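Right, laundry and robots, a thread, because I have been thinking about this since breakfast and have to put it somewhere 1/

Everyone asks me when a machine will do the folding. My answer in May was "towels, sort of, now". Towels are lovely! Flat, square, four corners, no opinions. Skiltix put up a clip of theirs getting through 40 of them and I watched the whole thing with my tea going cold 2/

Clothes are another matter. A sleeve can be inside out, under the body, twisted, or all three. And the worst of the lot (I will argue this with anyone) is the puffy jacket 3/

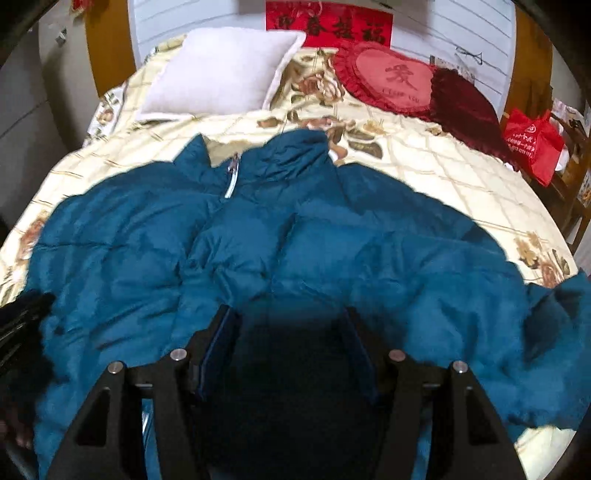

Teal down jacket on the bed, gripper on it. Look at all those wrinkles.

Think about what two stiff fingers have to do with that. Pinch too little and you get a bit of shell fabric. Pinch a lot and the filling squashes, then springs back when you let go, so the shape you planned for has gone. You and I just sort of hug it flat. Try writing "hug it flat" as an instruction 4/

Then there's the bed! Demos love a plain table. Real bedrooms have patterned covers and pillows, and the thing has to work out where jacket stops and comforter starts. Teal on cream is a kind one. Black coat on a black throw, good luck 5/

The Geltness people reckon 3000 goes at one type of garment before it looks any good. Fesetti say 2000. I'd love to see either of them try it with a duvet cover 6/

So, can they do it yet? Towels yes, T-shirts on a good day, jackets no. But a year ago I'd have said no to T-shirts too, and I'm properly excited. Socks tomorrow, I have views on socks 7/7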